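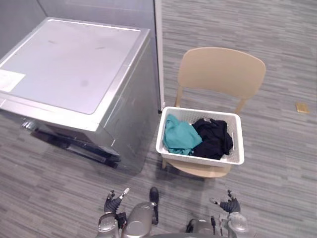
Got the letter from the county water office this morning, the one Terence said would come before April was out. The new rates start with the next bill. Up to 1,000 gallons is one price and past that it climbs, and we have been past it every month since I started writing the meter down. So I read the meter before breakfast, had toast standing up, and then went through the old notebook page by page to see where it goes. The garden takes a lot but not in winter, and the winter numbers are high too. I do think laundry is most of it. I have always gone by the basket, the white plastic one that sits on the wooden chair next to the silver machine, and when it looked full enough I ran a load. That is not much of a system. From now on I will wait for a proper full load and write each one down next to the meter reading.

The notebook itself is nearly finished. It goes back to when Mother was still in the downstairs room, and her handwriting is on the first pages, mostly grocery prices and when the plumber came. I copied nothing out. I will keep it in the drawer with the others and start a fresh one tonight.

Walked down to the library at ten. The ground is still soft along the creek path so I took the road. They have moved the large-print shelves to the back wall, where the light is worse, and put a rack of pamphlets in the old spot. I returned the book about canals without finishing it. The first half was good, all about the surveying and the arguments over land, but then it turned into lists of companies. Took out a short one on rain gardens and another on keeping accounts for a small household, which I expect will tell me what I know.

Leen Karaki was at the desk. She asked if I would still do the seed table this year and I said yes, provided someone else carries the boxes. Last year I had to lie flat for an evening afterward. She wrote it on a slip of paper and then wrote my name on the slip, so I suppose it is official. She wants beans and squash and anything that people can sow straight into the ground. I have plenty of beans. The squash seed is three years old and I would rather test it first than hand out duds.

Came home by way of the hardware store. They no longer carry the Brater hose washers, only a mixed bag, and half the bag is sizes I have no use for. Bought it anyway. Looked at the rain barrels. The Hevberg one has a brass spigot and a screen that lifts out, and the cheaper one has a plastic spigot that already felt loose with nothing in it. The boy did not know how many gallons either of them held. He went to ask and came back and still did not know. I left without a barrel.

Lunch was the rest of the lentil soup. It had gone thick and I let it down with water and put vinegar in. Better than the first day.

In the afternoon I changed the washer on the outside tap. It had been dripping since the hard frost and I had a bucket under it, which I have been carrying to the rhubarb. The old washer came out in pieces. The third one from the bag fit. I turned the water back on and stood there for a while to see, and there was no drip when I went in. I will check again in the morning. The rhubarb will have to manage on rain.

Set the squash seeds after that. Ten in a damp paper towel, folded over, in a plastic bag on top of the refrigerator. I wrote the month on the bag so I do not throw it out by mistake like I did with the peppers.

Kazue Yokoyama called at half past four. Her hip is mending and she can do the front steps with the rail now, but not the back ones. She had the same letter from the water office and had not opened it. I read mine to her over the phone. She lives alone and hardly uses anything, so she will end up paying less than before, and she was pleased about that - more pleased than I was to tell her. Her niece Asuka Onishi is coming to stay for 2 weeks and will do the driving. They want to go and see the tulips out past the grange hall and I am invited. I said I would bring sandwiches. Need bread, and something besides egg, as Kazue has gone off egg.

Terence Kershaw came by before supper for his ladder. He has had a letter too and is angry about it. He says the old flat rate was the only fair thing the county ever did and he is going to the meeting to tell them so. I said I might go and listen. I am not sure I agree with him. A flat rate meant Kazue was paying for his lawn, and I nearly said it, but he had the ladder on his shoulder by then and it did not seem the moment. He also says the pear tree needs taking down. He has said that every spring and it has borne every year.

Supper was potatoes and the last of the frozen greens. The freezer is close to empty, so I should defrost it now before there are any berries. Might do that the same day as the sheets.

Started the new notebook after washing up. Ruled the columns with the steel ruler: date, meter, laundry, garden, rain. Left a wide one at the side for remarks. I put the tap down as the first remark. I also copied over last month's figure so I have something to measure against, and it was well past the line, even with a week when I was hardly home.

Read a chapter of the rain garden book. It wants you to dig a hole, fill it with water, and see how long it takes to drain. That seems a wasteful way to begin, but I could do it after a good rain. The low corner by the shed would suit. It is a bog until May anyway and nothing I plant there is happy except mint.

Wind has come up since dark and the gate is knocking. I tied it with string. Bread, stamps, call the clinic about moving the appointment. Bed at ten.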